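3 min read

gripper closes after the e-stop is released??

torquewrench_61
Two arm cell, Guren controller, MacPherson grippers. Fruit into bowl task. Twice now the left gripper has snapped shut on its own right when the e-stop gets twisted back out. No command sent, log shows nothing. Second time my fingers were nearly in it. Firmware is whatever shipped in December. Anyone?
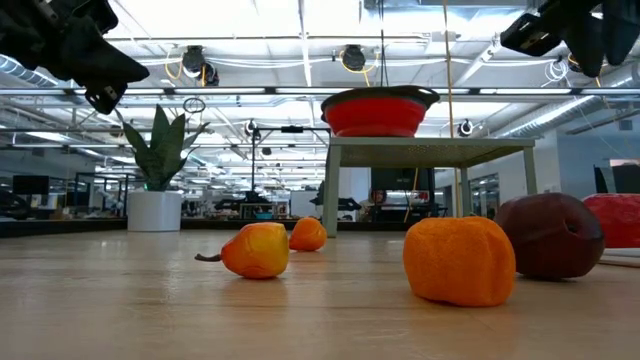
halfduplex
Does it happen with both arms parked high? A stored close command will replay on power up if the buffer isn't flushed, saw it on a Clevance cell. Park them like that, hanging well clear of the pear and the apple, THEN cycle the e-stop. If it still snaps with nothing in reach its not force feedback, it's the queue.

torquewrench_61
Tried it. 7 cycles parked high, closed on 2 of them. So not contact. Queue is empty according to the Guren page tho

felierfan
The Guren page shows the arm queue. Gripper has its own buffer. Different thing entirely. Felier wrote a clear-on-enable script for this, look in the pinned posts

bracket_creep
Disagree w/ all of this. Intermittent = wiring. Wrist cable flexes, enable line drops and comes back, gripper re-homes by closing. Reseat the connector before you touch any software

halfduplex
Re-home would show in the log

bracket_creep
Not if the log runs off the same supply. Which it does on that model

torquewrench_61
ok will check both. Meanwhile still running the pepper part, slow, one person on the button, hands out of the cell until the enable light has been solid a while.

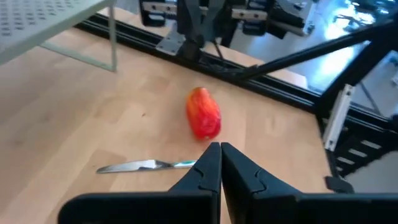 Speed is capped way down and I moved the reset so you can't reach it and the table at the same time. Not a fix. Just buys me time til I can get the wrist cover off

felierfan
why are you running it at all. And get the knife off the table before you cycle anything. A gripper that closes when it feels like it plus a blade, no thanks

torquewrench_61
fair. Knife is going in the drawer

bracket_creep
+1 on stopping. Lock it out, pull the connector, look for a pushed back pin. Ten min job

torquewrench_61
Locked out now. One pin on the wrist connector does sit lower than the rest — might be nothing. Crimping a new one tonight, running the Felier script after, seperately so I know which did what. Will post the log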